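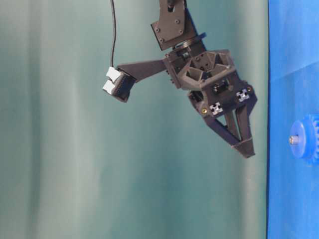

Buying a Two-Arm Bench Cell: Your Budget and Planning Questions

We put this page together at Karmont after one too many long phone calls in which Harsh Pal and I answered the same things in a different order. It covers the small two-arm tabletop cells we plan and supply to school shops, training centers and small manufacturers who want to try out light assembly, mostly gears, pegs and little fittings. If you're looking for a full-size industrial robot behind a fence, we're happy to chat, but most of what follows won't fit your case.

What am I paying for, apart from the arms?

More than people expect! The arms are what everybody comes to see, so they tend to be the only thing on the first draft of a budget. You'll also need a solid table frame, mounting plates, grippers, a camera at each wrist, at least one fixed camera looking across the work, power supplies, cabling, a computer, and whatever you plan to practice on. In the quotes we wrote last year the arms came to a bit less than half of the total. Please don't take that as a rule, but do take it as a nudge to leave space on the page.

Do I need two arms to start with?

It depends on the work. If you only want to move parts from one tray to another, one arm will keep you busy for a good long while. Assembly is where the second arm earns its keep, with one gripper steadying a part while the other brings something to it. What we suggest to people who can't decide is to buy the frame for two and the arm for one. The wider frame adds $155 to our standard table, and it saves you from taking the whole thing apart later on.

How much table do I need?

Enough that each gripper can reach the middle from its own side and still back well away. People like to measure the arm at full stretch and stop there, and then they find that the two wrists want to be in the same spot. Wrists are bulky, and a camera on a bracket makes them bulkier.

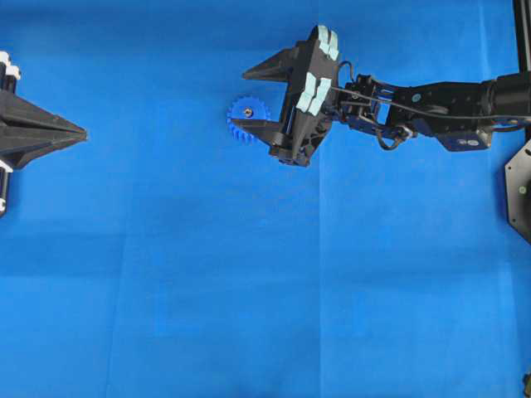

Leave room at the sides too, for the bases and for a hand to get in and tighten things. Our standard table suits two small arms facing one another, and if your doorway is narrow, do tell us before we build it. Bogdan Ostrowski in our shop has had to unbolt a finished frame in a hallway and would love never to do it again.

What should I cover the table with?

Plain, matte and one color. Cloth is fine and it's cheap. Wrinkles don't matter a great deal for most camera work, but shine does, so stay away from anything glossy. Think about the color of your parts as well. Blue gears on a blue surface can be picked up perfectly well, though they ask more of your cameras, and a beginner may have an easier time with some contrast. Buy a spare length while you're at it, and a backdrop curtain if there's a window or a busy hallway behind the cell.

Printed grippers or bought ones?

We supply both and use both. Printed grippers are light, they can be changed to suit a part, and when a finger wears out you can make another one overnight. Skornis, who make the bought gripper we quote most often, offer a sturdier hand with a proper warranty, and it costs accordingly. For a classroom I'd go printed, with 3 spare sets of fingers in a drawer. For a shop that will run the same part all day, I'd at least get the Skornis price before deciding.

If you do go printed, budget for the small hardware: threaded inserts, screws, bearings, and somebody's time to put it all together. Usha Chacko does our assembly and allows 4 hours per gripper, including the part where she finds the screw she dropped.

How many cameras, and where?

For two arms we quote one at each wrist, one overhead and one off to the side. The wrist cameras give you the close view of the fingertips, and the others tell you where everything else is. You can trim the side camera if money is tight, but I'd trim it last.
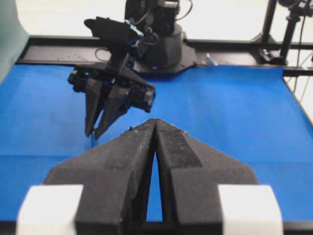 Wrist view over the fingertips, second arm beyond.

Cameras also mean cables, and cables need slack at every joint. Add a few extra ties and clips to the order, and get the longer cables even if the shorter ones look fine on paper.

What do I buy to practice on?

Start with a simple set of gears, pegs and disks. Our own starter kit is called Joseph (named by Femi Ogbonna, who has not explained himself) and it's made of colored plastic parts in a few sizes. Joining a peg to a disk and a gear is a lovely exercise, easy to understand and fussier than it looks, so it will keep people at it past the first afternoon.
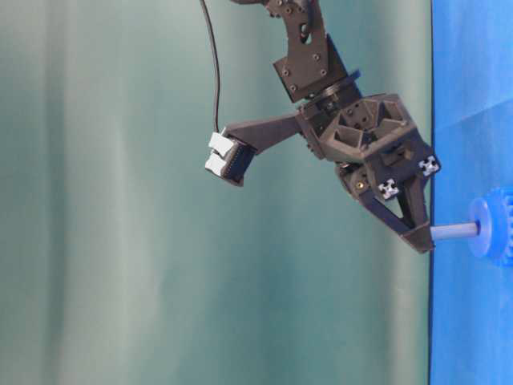

Order more parts than you think you need. Small pieces roll away, and a practice session stops dead when the last peg has gone under a cabinet. The full kit is $938 with the tray and comes to a good deal less without it, so if you already own a tray, say so.

What does it cost to keep running?

Fingers, cables and the occasional servo make up most of it. We suggest setting aside about a tenth of the purchase price for the first year, and then looking at what you really spent before you plan the second. Training time belongs in the same line, and people do forget it.

Can I lease?

Yes, through Vovton, who handle leasing for us. It suits schools whose money arrives in yearly pieces. Ask for the end-of-lease purchase price in writing at the start, and check whether spares are covered or billed separately.

When should I order?

Frames and tables are quick. Arms and servos are the slow part, and autumn is our busiest stretch. If you hope to have a cell running for the spring term, get the order to us by October. Anitha Kandasamy keeps the build calendar and can hold a place for you while your purchase order makes its way through the office.

Can I come and see one before I decide?

Please do. Bring a handful of your own parts, and a tape measure if you haven't yet measured your room. Mornings are best, before the shop gets noisy.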